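The Brekisness House
An excerpt from the record of the Instruction Office, Trakstead

The operator is reminded that the house at Brekisness does not exist. This sentence stood at the head of every session sheet issued by the Office, and Vikas Kashyap signed beneath it each morning at the start of his shift. He was employed to demonstrate domestic tasks. From a desk on the second floor he held the two hand controls, walked the machine through the rendered rooms, and performed each task while the system kept a record of his movements. The machine would later be asked to perform the same tasks alone.

The task assigned for Thursday was Number 46, Going to the Kitchen. It required the machine to leave its starting position, pass through the house without contact, and stop at the kitchen island. The sheet called for 19 demonstrations. The supervisor, Mr. Benítez, had noted in the margin that the operator should take the direct route.

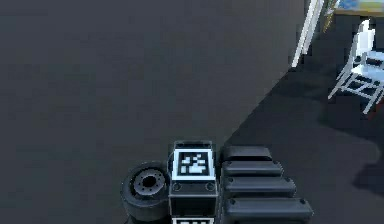
Mr. Kashyap had completed 37 tasks for the Office without a correction, and he was known for the evenness of his driving. He began as he always did, by tilting the view down to look over the machine before moving it. The black wheel was in its place, and beside it the housing with its white-bordered marker. Far off, past the edge of the gray surface, stood the white chair. He had taken to using the chair as his bearing. He set out toward it, turned before he reached the table, and entered the sitting area at the approved speed.

At the fourth demonstration he stopped. The sheet made no provision for a stop. The recording continued, as recordings did, and the time elapsed was later entered as 85 seconds.

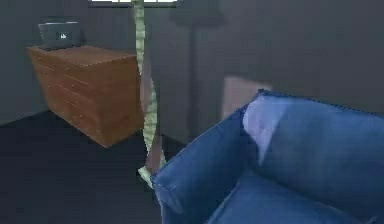
The dresser and the blue armchair, seen during the fourth demonstration.

When asked to account for the delay, Mr. Kashyap stated in writing that he had been looking at the chair. He explained that his mother had owned one of a similar blue, and that on coming into the room she would stand beside it for a moment before deciding whether to sit. He had not intended to teach this. He requested that the fourth demonstration be removed from the set.

The request was received, stamped, and forwarded to the Skandden building, where such requests were considered. In the meantime he was instructed to finish the sheet. He did so that afternoon. The remaining demonstrations were direct and contained no stops, and each of them ended in the kitchen.

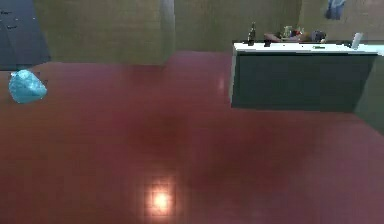 The kitchen, with the island against the far side of the red tile floor.

The trial of the learned behavior was held in June. Mr. Benítez attended, together with two visitors from Skandden who had brought their own chairs. Mr. Kashyap was present as a courtesy and had no controls in his hands. The machine was started and left its position correctly. It turned before the table. It entered the sitting area, came level with the blue armchair, and stood still.

One of the visitors asked whether there was a fault. Mr. Benítez consulted the sheet and replied that none was indicated.

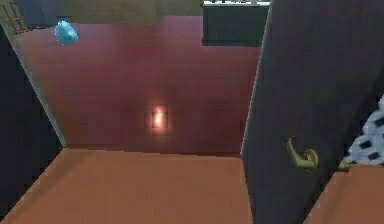
The machine then proceeded to the kitchen and stopped at the island, within the tolerance. The trial was entered as a pass. Under the heading Remarks, Mr. Benítez wrote that the machine had paused on the way, and after some thought he added that the pause had been well executed.

The request to remove the fourth demonstration came back from Skandden the following week. It had been approved. Mr. Kashyap read it twice, placed it in the drawer with the spare batteries, and took up the sheet for Number 47, which concerned the folding of towels.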